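Home » drinks » Musero Cold Brew Concentrate, Unsweetened

Musero Cold Brew Concentrate, Unsweetened

Sold in a 31 oz bottle. Keep in the fridge once opened.

I'm Jitendra Garg and I run this little shop, so the notes on these pages are mine and nobody paid me for them. I started drinking Musero in September, after I finally admitted that my two cans of soda every afternoon were wrecking my sleep and doing my teeth no favors either. I wanted something cold and a bit bitter, with no sugar in it, and I didn't want to stand over a coffee filter at three in the afternoon!

It's a concentrate, so please don't pour a full glass and drink it straight (I did, the first day, and spent the evening reorganizing the garage). One part concentrate to three parts cold water is where I've settled. Milk works too, and oat milk works better than I expected, though the cheap watery kind kind of disappears in it.
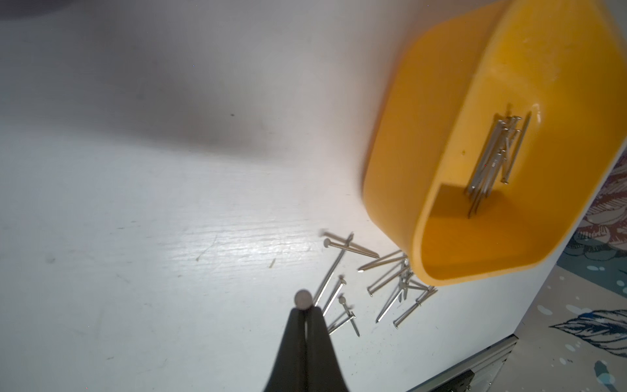
How long does an open bottle last?

Two weeks in the fridge with the cap on tight. After that it goes flat and sour, a bit like old tea, and I pour mine on the compost.

As for taste, I'd call it dark chocolate and toast, with a slightly woody finish that I like and my sister can't stand. There's hardly any of that sharp bite you get from hot coffee that's been left to go cold. If you're coming off soda like I was, the first few glasses will taste like punishment. Stick a slice of orange in it. By the second bottle I'd stopped bothering with the orange, and a regular cola now tastes like syrup to me.

I've also carried the Tomar concentrate, and people still ask for it. Tomar is lighter and more fruity, nice over ice cream, but it needs more in the glass and you go through a bottle fast. The Curia decaf is the one to get if you want a cold glass after dinner. It's thinner than Musero, so I mix it half and half with water.

Now, caffeine. I get over 300 emails a year about this, or it feels like it anyway! 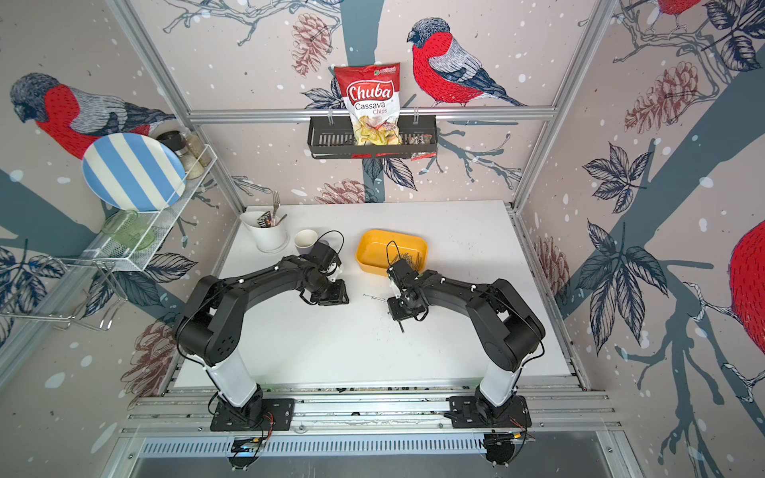
The strength depends on how heavy your hand is, so start weak and see how you feel. I keep mine to one glass before lunch and a small one after, and I'm asleep by eleven most nights. If your doctor has told you to cut back on caffeine, go for the Curia, and ask them about that one too, as decaf still has a little in it.

Shipping: bottles go out in the Tronton padded sleeves now. The old cardboard ones got soggy if a cap leaked, and I was tired of sending replacements. If yours does arrive leaking, email me a photo of the bottle and I'll send another.

Ingredients: water, coffee. Shake before pouring, the stuff at the bottom is just fine coffee grounds.

Page updated 8 November 2020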